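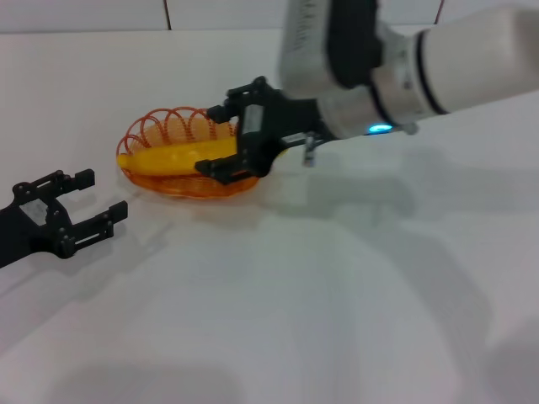

Two-arm bench setup: what have I forgotten to budget for?
Board: Buying and Planning

clornville_bench
Posted May 1, 2020

Hello all, long-time reader and very occasional poster. We're a small packing outfit in Clornville and after a great deal of talking we've been told we can put in a proposal for a bench with two arms, to be up and running by September. The work is light stuff: picking up a basket with something in it, moving it along the table, setting it down without tipping the contents out. Fruit, mostly, in baskets of one sort or another.

I've had a quote from Plillitby for grippers, and the line that made me sit up was 1,964 for the pair, before fingers. Fingers! I had rather assumed they came with them. So before I send my sheet upstairs, would you kind people tell me what else isn't in the box? I've got arms, grippers, table, a toy banana and a few wire baskets for trials, and a contingency of 1,000 which I was quite pleased with until this morning.

oldspanner
Cables, mounting plates, spare fingertips, emergency stop, and somebody's time to do the risk assessment. Your contingency is gone already, I'm afraid. We did a similar bench at our place and the odds and ends came to more than the table did.

Do get the spare tips. Open wire is hard on soft pads, and a coiled rim like a stretched spring is about the worst thing you can close a pair of flat jaws on, as the load sits on one or two loops. Ask Plillitby if they'll sell you a pack of 20 with the first order.

marrowfat
I'm going to be the awkward one and ask whether you need two arms at all. A shallow oval basket with one banana in it weighs next to nothing. One arm, gripping the rim at one end, will lift that all day long. We ran a single arm on punnets for ages and the second one sat in its crate while we argued about who had ordered it.

clornville_bench
Thank you both, that's the sort of thing I was after. Marrowfat, I did wonder, and my manager has wondered rather more loudly. My worry is that if you lift an oval basket by one end it wants to swing down at the other, and the fruit goes with it. With a gripper at each end you'd keep it level. Am I making too much of it?

oldspanner
No, you're not. Two for baskets, one for punnets. A punnet is stiff and you can come at it from above. Thin wire gives a bit wherever you pinch it.

marrowfat
I'd still say a wider gripper, or a simple cradle that slides underneath, would cost a fraction of a second arm. Daston will make you a cradle to a drawing, they quoted us 148 each and they were lovely to deal with. I don't mean to be stubborn about it – well, perhaps a little – but I have seen good money go on arms that stand there holding their jaws open while the other one does the job.

tillyfromstores
Can I put a word in for the table? Everyone spends on the arms and then bolts them to whatever's in the corner. We went for a plain white top on ours as it was easy to wipe down, and it was, but the arms throw big soft shadows over it and the shine off the surface gave our vision chap no end of bother. Put something in the sheet for decent lights and a matt top. If I had our money again I'd do that first and haggle over grippers afterwards.

Also, plastic fruit is fine for learning on but buy some real ones before you sign anything. They bruise, and they're never the same shape twice.

oldspanner
Agree with Tilly on lighting. Don't agree on the cradle, marrowfat, as you need clear space under the basket to get it in, and a rounded bottom sitting flat on a table doesn't leave you much.

marrowfat
Fair point about the bottom. I'd forgotten they sit right down. Pagano do a hooked finger that might catch the rim loops, worth a phone call at least.

clornville_bench
I'll ring Pagano and ask about the hooks, and I've added lights, a matt top, spare tips and the risk assessment to the sheet. Both arms are staying in for now, with a single-arm version on the second page so that nobody can say we didn't look at it. Tilly, could you tell me which finish you'd choose for the top? I've got samples coming and I can't tell one from another.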